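Ticket: bathroom set, episodes ending early
Opened by: Mandla Buthelezi
Assigned to: Maite Benítez

Hi Maite! So I've been running the simulated bathroom scenes for Tirnby all morning and something's off with the recorder. Out of 405 episodes, 87 stopped saving before the arm had finished its move. The log just says "done" and goes on to the next seed, no error, nothing. I tried a restart (twice, I'm stubborn) and got the same thing.
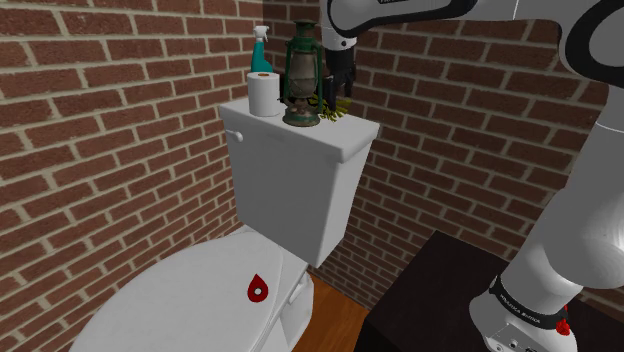

Anyway, I went back through the settings and the step limit was still the one Lutz set in March for the kitchen scenes – way too short for these! I raised it and reran 5 of the bad seeds. All but 2 saved to the end.

Those last ones I can't explain yet. Could you check if the Kokstead build handles the timeout differently? Please don't let Unathi start training until the short episodes are out of the folder – I've moved most of them, but I'm still going.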